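The Water Has Opinions

I have lived in Plarkidstead for six years now, and for six years I have been told that the water is the best thing about it. It comes up from under the hill, it has won something (nobody can say what, or when), and people fill jugs of it to take to relatives. I moved here with a kettle. I am on my fourth kettle.

It's hard water, is what I'm getting at. Very hard. You could probably build with it.
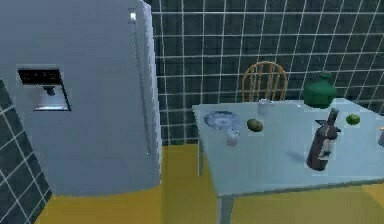
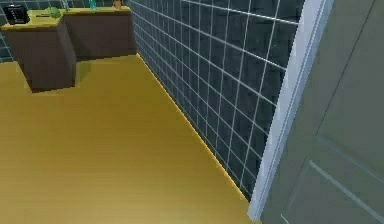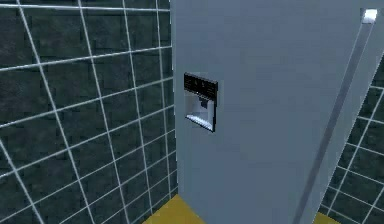
The first year I didn't notice. The second year I noticed a crust on the faucet and assumed I was a slob, which was a reasonable theory and had held up well in other areas of my life. Then Leopold Gisler from across the road came over to borrow a ladder, ran himself a glass of water without asking, and said, "You haven't done your aerator." I said I had been meaning to. I did not know what an aerator was. It's the little mesh thing at the end of the faucet, and when I unscrewed mine that evening a small beach fell out.

So I have become a person who descales. It has a season, like gardening, only sadder. I do the big round in April, when the windows can be open, and I use white vinegar for nearly everything. A cup of it in the kettle, topped up with water, brought to a boil and left for 30 minutes. A sandwich bag of it tied over the shower head overnight with a rubber band, so that anyone visiting thinks you've won a goldfish. The whole house smells like a fish supper until the weekend, without the fish.

I did try the proper products. Hanyu Mao at work swears by a powder called Strebel, and she gave me half a box with the air of someone handing over a kidney. It works. It also fizzes in a way I found alarming, and the instructions say to rinse three times and then, on a separate line, to rinse again. I'd like a product to be surer of itself than that. The rest of the box is under the sink and I think about it more than I should.

Then there was the softener man. You sign up for a free water test at the Stelholm home show, because they are giving out a tote bag, and on a Friday night a man is at your table putting drops in a tube. My water turned a deep purple. He looked at it for a long while and said "Oh dear," very softly, the way a vet might. I asked what the number was and he said it was 22. I asked 22 what. He said grains. I asked if that was a lot of grains and he turned the brochure around to face me.

The softener, it must be said, was a handsome machine. It wanted a closet of its own, a drain, a power outlet and a bag of salt every month, so it would have been living better than I did as a student. He offered me 90 days to think it over. I took five minutes, and he took back the pen, though he let me keep the tote bag.

What bothers me is that I can taste the difference now. My sister lives over in Mundby, where the water is soft, and last time I stayed with her I couldn't get the soap off. I stood in that shower for ages, slick as an eel, getting no closer to clean. Her tea was pale and tasted of nothing. "It's lovely water," she said, and I heard myself say, out loud, to my own sister, that ours had more body.

I've caught it, whatever it is. The woman who lives above the bakery is 94 and has drunk the stuff her entire life, and she will tell you it's the reason for her bones. I used to smile at that. Last month I brought my sister a jug of it on the train. It leaked into my bag and dried there, and left a white line on my good scarf that I have so far been unable to shift. I've tried vinegar — of course I have — and now it has a white line and smells like pickles.

Leopold says lemon juice. Hanyu says Strebel, obviously, and wants to know what happened to the half box. I'll give the lemon a try first and let you know. Also, if anyone has a kettle they like, with a wide enough opening to get a hand inside, please leave the name of it in the comments. Glass ones need not apply. I don't want to see what's going on in there.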